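4. What the open day did to our numbers

4.1 Visitors as a source of variation

I want to spend a section on the open day, even though it was never meant to be part of the study. We'd planned it as a courtesy. Skuvesby had been asking for a look at the lab for months, the people from Stodeo wanted to come along too, and Friday, January 30, 2026 was the only day that suited both. Huguette Bodin and I figured we would run the usual cup-handling session, answer questions, and throw the recordings away afterward. We ended up keeping all of them (I'm so glad we did!), and they are the reason Section 5 looks the way it does.

Some background first. Up to that point our data came from just 4 operators, all of them people who had been teleoperating the arms since April. They were good, and after all those hours they'd also grown very alike. If you plot the approach angles from the Yorath set, nearly everything falls in one narrow band, and I could usually guess who was driving only by how long they hesitated before closing the fingers. We had 2400 episodes like that and we were pretty proud of the count. I don't think we had asked ourselves hard enough whether the last thousand had taught the policy anything new.

Then 54 visitors showed up, and most of them wanted a turn.

We didn't give them much of a briefing. Huguette showed each person the leader handles, let them wave the arms around in free space for a minute, and told them to move whatever they liked so long as they kept the follower arms inside the work area. We left the table dressing to the visitors as well, so small things got shoved about between turns and the layouts were nothing like our tidy grid. One man from Stodeo spent his entire turn trying to bring both arms to the same cup. A girl of maybe ten was better than I was in my first week, and she knew it.

4.2 The setup during the demonstration

The hardware was what I described in Section 3: two arms facing each other across a wooden tabletop, each mounted at one side of the frame. Figure 6 is from that day's session. For the analysis, the part that matters is the center of the table, where the workspaces overlap and where beginners and regulars differ the most. Our regulars tend to split the table down the middle, left arm for left-hand objects, right arm for the rest. The visitors didn't care about that at all. They reached across, backed out, changed their minds, and came in from angles we had never recorded. 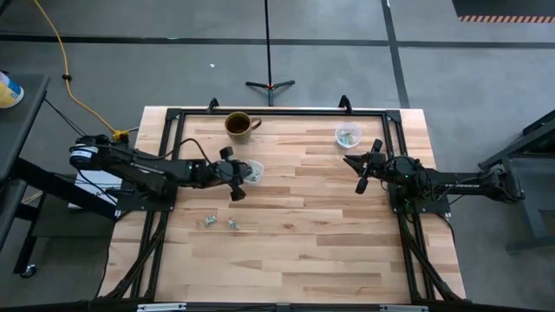
Figure 6. Two-arm cup handling during the open day. The left gripper is at a clear plastic cup; the right gripper is open near a second one.

Clear cups turned out to be a lucky choice for a crowd. People could see what was in them, so they drove more carefully than they would have with an empty block, and the slow, nervous approaches gave us lots of frames close to contact. The contents varied too, and our segmentation model had a rough time with that. I come back to it in Section 6.

4.3 Which episodes we kept

After the visit we had about 300 episodes. I went through them with Huguette over two afternoons and we only dropped the ones where the recording had stopped early or where both arms were parked the whole time. Failed grasps stayed in. So did the ones where a visitor let go of the handles to point at something, which look terrible on playback but contain perfectly usable recoveries when the next person takes over.

We labeled this subset Stirkilar and stored it separately from Yorath, with the same action format and sampling rate. No names or ages were recorded, so I can't say anything about how skill relates to experience, and the girl will have to stay an anecdote. Turn length was also uneven, because the line got long after lunch and we started hurrying people along. The weighting scheme in Section 5.1 corrects for turn length only.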